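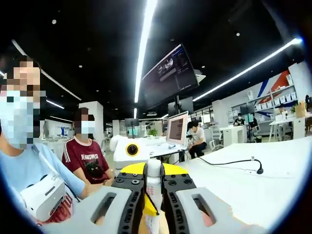 Catarina Cardoso wrote to me after the last talk to say that she had lived on the same street for most of her life and had never once asked why it bent, and would I please say something about bends this time. So, Catarina, the bends are in, and I hope you are sitting somewhere near the front.

Search this site Enter keywords Go

2/11/20
By Shayne Tuhiwai

Notes for the talk on old street names and how to read them

Good evening, everyone, and thank you for coming out. (Wait for the chairs to settle. Say hello to Thiện, who did the maps.)

I want to begin with Trevaskis Lane, as most of you will have walked along it to get here. It has 9 houses on the old plan, all on the uphill side, and then that great lazy curve down to the chapel. People have told me over the years that the curve went round a pond, or a duelling ground, or somebody's stubborn aunt. I do love the aunt! But the rent book of 1,796 (read this as seventeen ninety-six, Shayne, and take that silly comma out before it goes on the screen) calls it "the way by the headland", and a headland in that sense is only the strip at the end of a ploughed field where the team was turned. The lane follows the edge of the ploughing. You can still feel it in your legs if you walk it slowly.

Pause. Next map.

Now, names that move. We have two streets called Mill Street within seven minutes' walk of each other, and I spent most of February trying to decide which came first. Traian Roman kindly lent me his grandfather's delivery book, and it has the lower one down as "Mill Street, was Back Way", with the old name crossed through so hard that the nib has gone into the page. I find that rather touching. He must have been cross about it.

If there's time, do the bit about "gate" meaning a road in some northern towns, and the poor visitor looking for the gate. If Sota Kobori is in the room, ask him about the footpath behind the allotments, for he knows it far better than I do.

A word about evidence, and do say this kindly. A name that sounds like a person may well be a person, but please look at the earliest spelling you can find before you give him a hat and a horse. Spellings wander about dreadfully.

Finish on the blank map and let people call out their own streets. Have the index to hand, and leave the lights up so they can see to write.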